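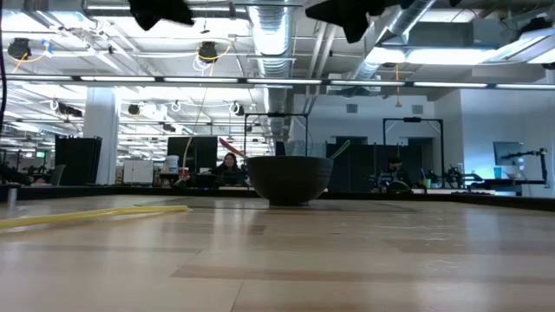 Zernport Table Kit is a tabletop automation package sold by Drestthorpe, a company based in Raltville. It is made for small labs and training centers that want to teach robot arms to handle household objects. The kit is supplied with software, mounting hardware and a set of practice tasks, most of them built around kitchen items. A typical setup for these tasks is a dark bowl on a wooden tabletop with a red-handled and a green-handled utensil standing in it. Bright handles are recommended in the manual for beginners' tasks, and buyers may use their own utensils.

The kit was designed by Hryhorii Skoryk and Yi-chun Tang, who had earlier worked together on packaging equipment. The first version was offered only as a rental. Sales began in May of the following year, after the control software was rewritten by Geum-ok Baek. The rental plan was kept for schools and has a minimum term of 9 months.

The standard package includes 21 practice tasks. They are grouped by difficulty, starting with picking up a single object and ending with tasks that involve several objects in one container. Utensils in a bowl are placed in the middle group. The handles can cross or rest against each other, and lifting one may move the other.

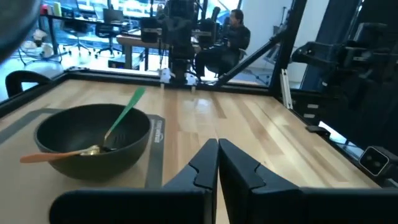
Fingers are sold in two widths and can be changed by the user with a hex key. The narrow set is intended for pens, cutlery and similar items, and the wide set for cups and boxes. Replacement pads are sold separately. A service plan run by Romaniuk covers yearly inspection and repair of the joints, but does not cover the fingers or pads.

In a review for a trade newsletter, Bohdan Kravets ran the spoon-lifting task 100 times and recorded 81 clean lifts. He praised the task editor and found the setup guide too short. Lies Van den Broek, writing later in the same newsletter, gave the rental plan a better rating than the purchase option, citing the price of spare parts. Drestthorpe has since issued a longer setup guide, which is also sent to existing owners on request.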